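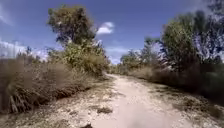
Farzad Mazandarani wrote under my last post that switching to minimum-drop shoes is asking for a calf injury, and that I should have said so. Fair. I'm going to answer it properly, so this is a thread on how I changed shoes and what I'd do differently.

2/ Background. I walk to work and back and do one long walk on the weekend. I'm not a runner. Everything below is for walking. If you run, ask someone who runs.

3/ My old shoes had a thick heel. I wore the same model for years, and when they dropped it I bought a pair of Wernomo flats because they were on sale. There was no plan beyond that.

4/ First mistake: I wore the flats all day on day one. By evening my calves were so tight I went down the stairs sideways. Farzad is right about this part.

5/ What worked after that was short sessions. 30 minutes in the flats, then back to the old pair. I kept the old ones in my bag. Heavy bag, happy calves.

6/ I stayed at 30 for 2 weeks before adding any time. Most of the schedules I found online go faster. I tried going faster in May and had to start over.

7/ Surface matters more than I expected. Sidewalk is the hardest on me. Packed dirt is fine. Gravel through a thin sole is unpleasant, and you end up staring at your feet the whole way.

8/ Hills: going up is where the calf work is. I left hills out until the flat routes felt boring.

9/ Fit. I had to go up half a size. My toes spread out once they had room and the old size started rubbing on the little toe. Try them on late in the day, with the socks you'll wear.

10/ Socks: thin wool. Thick cushioned socks made the flats feel sloppy, and I got a blister on the side of my heel from the foot sliding.

11/ Snežana Vlachou asked if I did any exercises. Heel raises on the bottom stair, slow on the way down, while the coffee brews. I skip them when I'm late. I couldn't tell you how much they helped.

12/ Would I tell you to switch? Only if your current shoes bother you. Mine didn't. I changed because of a discontinued model and a sale rack, and I like the flats now, mostly because they weigh less and dry fast.

13/ I still wear a regular cushioned pair if I'm standing on concrete all day. No interest in being strict about it.

14/ If you get sharp pain, or pain low down near the heel that's there when you get out of bed, stop and have it looked at. That's different from being sore.

15/ Farzad, I added a line about calves to the original post. Laces and why mine keep coming undone will have to be another thread.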